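Handling practice at the Linano bench: gallery

December 2019

The Gilbridge handling group keeps a short set of working rules for hand-held grippers. They were drawn up in June and cover how a grip is taken, how two grippers share a surface, and what gets written down afterwards. This gallery goes with the printed sheet and shows the rules in use on a desk full of everyday items.

The rules apply to all sessions, at Gilbridge and at the Lerkell annexe. Esmaeil Rezaei edits the sheet, and changes go through him. The current version runs to 4 pages.

Grip first, then lift. Close the jaws fully on the item and hold for a moment before raising it. With anything bagged, take hold of the bag with the contents between the pads if the shape allows it. A bag held only by a loose corner tends to swing and catch on whatever is next to it.

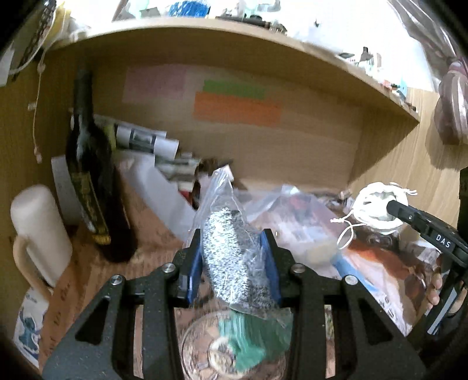
Two grippers at one desk. The blue finger pads are closed on a clear bag with a scouring pad inside, while the second gripper has its tip on a white face mask at the top of the heap.

One item per gripper. Where two are working together, each keeps to its own item until it has been set down. Crossing over the other gripper is not allowed, even for a short reach. If both need the same spot, the one already holding something goes first.

Leave the clutter as it is. Desks are not tidied before a session. Bags, papers and packaging stay where they were found, and items may overlap. Sharp tools and open liquids are the exception and must be taken away before starting.

Glass and china. Bottles, bowls and mugs may stay on the desk. Work slowly beside them and do not drag a bag across the rim of a bowl. A bottle that leans should be dealt with before anything near its base is moved.

Session length. Stop after 20 minutes and change hands or change operator. Check the pads and the screws on the arms before starting again.

Records. Log every dropped item, including soft ones. The Khoo log sheet has a line for each attempt and a box for remarks. The log stood at 294 attempts when this page was put together, 146 of them with two grippers in use.

Comments on the wording should go to Esmaeil Rezaei at Gilbridge. Printed copies of the sheet are kept at both sites.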